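Stains and Smells on Wooden Boards and Counters

Updated February 2020

Most of the wood in a kitchen can be kept for a long time with salt, a lemon, a little oil and some patience. These are the methods I use on cutting boards, a butcher block counter and a drawer of wooden spoons. None of them takes special equipment. Where a product is named, it's because I have used it long enough to have an opinion.

Daily washing

Wash the board by hand in hot water with a small amount of dish soap. Do both sides, even if you only cut on one. A board that gets wet on one face and stays dry on the other will cup, and once it rocks on the counter it is no good for chopping.

Wipe it with a towel right away and stand it on its long edge. Do not lay it flat on the counter and do not lean it against the backsplash where the back can't dry. I use a plain wire rack from Plellik that was sold for pot lids. It holds three boards and the slots are wide enough for air to get between them.

Never put wood in the dishwasher. The glue lines open up and the surface comes out gray and fuzzy.

Fresh spills

Coffee, tea, red wine, soy sauce and beet juice all behave the same way. They follow the grain. Blot with a dry cloth, pressing straight down. Rubbing spreads the color sideways into wood that was clean. After blotting, pour a little cold water on the spot, blot again, and repeat until the cloth comes up pale. Then wash the whole board as usual, so that it all gets wet evenly and you don't end up with a ring.

If you mix drinks or measure syrups on a board, put down a saucer first. Bitters and vanilla extract are worse than coffee and go in faster.

Cover the counter before you start. Brown paper off a roll is cheap and can go in the compost afterward if it only has food on it. It also gives you a place to set down a dripping cloth.
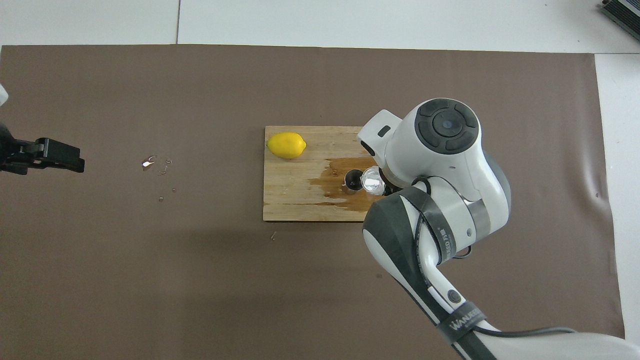

Salt and lemon

Good for tea, coffee, berries and general dinginess.

1. Wet the board lightly and cover the stain with coarse salt. Table salt works but dissolves too soon.

2. Cut a lemon in half and scrub with the cut side, squeezing a little as you go. Go with the grain.

3. Leave the gray slush on the wood for ten minutes.

4. Scrape it off, rinse in cool water, dry and stand the board up overnight.

One lemon will do a large board on both sides. An old lemon that has gone hard in the refrigerator is fine for this if it still has juice in it. Roll it on the counter under your palm before you cut it.

The first treatment usually takes off more than the second. If a mark is still there after three rounds, leave it alone or move on to peroxide.

Peroxide for dark marks

Ordinary drugstore peroxide, the 3 percent kind in the brown bottle, will lighten a stain that lemon won't move. Soak a folded paper towel, lay it on the mark and let it sit for 40 minutes. Rinse well. The wood will be lighter there than the rest, so on a board you care about, finish by wiping the whole face with peroxide for a few minutes.

Do not mix peroxide with vinegar, and do not use chlorine bleach on anything that touches food. Bleach also turns some woods yellow.

Black spots are a different problem. They come from iron touching wet wood – a cast iron pan, a can, a carbon steel knife left overnight. Lemon helps a little. Sanding helps more.

Onion, garlic and fish

Baking soda is better than lemon for smells. Mix it with water to the thickness of toothpaste, spread it on with your fingers, wait until it dries to a crust and brush it off in the sink. Rinse and dry. For fish I do this twice.

The better fix is to keep one board for onions and garlic and mark it on the end with a pencil. I have had the same onion board since before we moved, and I no longer try to get the smell out of it.

Measuring without a mess

A good many stains start with pouring. A metal measure with two cups, one on each end, is handy for vinegar and lemon juice as well as for drinks, but the tall kind tips over if you set it down full on an uneven surface. Fill it over the sink or over the bowl.

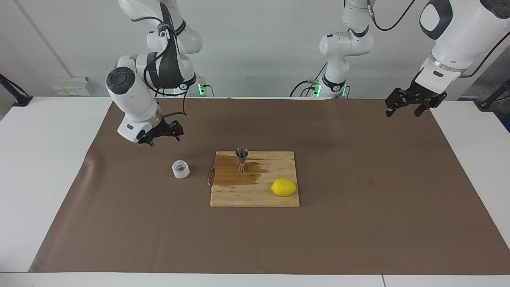 Plastic medicine cups are useful for oil and for small amounts of extract. They weigh almost nothing, so fill them in your hand. Glass measuring cups with a spout drip down the outside unless you pour fast at the start. Run a fingertip along the underside of the spout when you finish and the last drop won't end up on the counter.

Oiling

Use food-grade mineral oil. Olive oil and corn oil go sticky and then rancid. Walnut oil dries hard and looks handsome, but keep it away from anyone with a nut allergy.

The board has to be completely dry first, so wait a full day after washing. Warm the oil by standing the bottle in hot tap water. Wipe on more than you think it needs, including the ends, and leave it overnight. In the morning wipe off what is left. A new board wants this once a week for a month, and after that whenever water stops beading on it.

Flutar board cream is mineral oil with beeswax in it. It costs more and lasts longer, and I use it on the counter next to the sink. The Layug wax stick is too hard to spread in a cold kitchen.

Sanding

When the knife marks hold dirt, start with 80 grit, then 120, then 220, always with the grain. Wipe with a damp cloth between grits to raise the fibers and let it dry before you go on. Sand both faces the same amount. Wear a dust mask if the board is walnut or anything tropical. Oil it the next day, and plan on a second coat, as freshly sanded wood takes a lot.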